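"I'd stop calling it a comparison"

The woman who runs the test bench at Wilari has been asked to choose between two grippers, and she is in no hurry. One is a five-fingered hand from Nevireo. The other is a plain block of a gripper from Plurico, which costs a good deal less and looks it.

"Everyone who comes in wants to see the hand," she says. "They wave at it. I've yet to have a visitor wave at the block."

Her complaint is with the numbers she was sent. Nevireo's report claims 840 good grasps out of 900, all of them in simulation. She read it in February and has been arguing with it ever since.

"What's a good grasp? It took me three emails to get an answer. If the thing left the floor for a second, they counted it. I wouldn't want my dinner handed to me on those terms."

Is she against simulation, then? She pulls a face. Her own team uses it daily, with both arms in one virtual room, and she admits it has saved them from breaking things. What she distrusts is the friction. A carpet on a computer drags the way somebody decided it should drag, she says, and a plate is as slippery as the number typed in for it.

"You can tune that until either one wins. I've done it, on a slow afternoon. It took me some 2 hours to make the cheap one look brilliant."

The controller gets even less sympathy. Both arms run on software from Esfahani, which was written with simple grippers in mind. Fingers were added later. "So are we testing the hand or the patch? I asked them. They said both, which is no use to me."

She wants the same tasks done on real arms, with dropped items counted as dropped, before any money is spent. The date she has been given for that is 3rd September. Does she believe it?

"I believe there'll be a meeting." 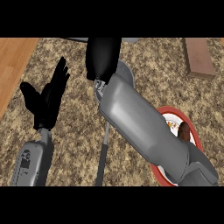 The simulated carpet set-up, with the hand on the left and an arm reaching over the red-rimmed plate.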